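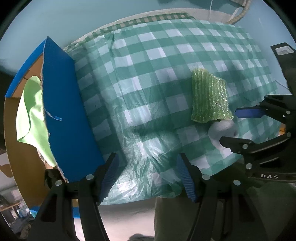
A green-and-white gingham cloth covers one of the tables.

Melis held its spring swap on 03/04/2023, and what a turnout! The town welcomed 2,600 visitors, its best showing yet, with 113 households bringing seeds, cuttings, jam jars and old garden books to trade. Tomato seed went fastest, as it does every year, and the Avgate bakery sold out of onion rolls before noon. 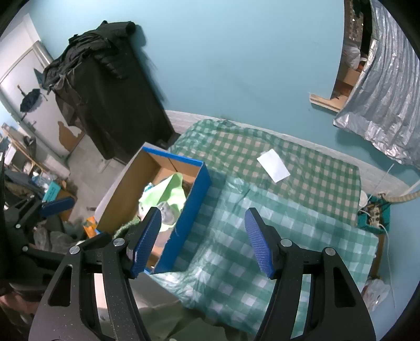

An open cardboard box at the edge of a table.

The swap also raised money for 16 new raised beds at the Rurero Street garden, where spots are open now. The next swap is set for December, with houseplants and holiday baking on the list.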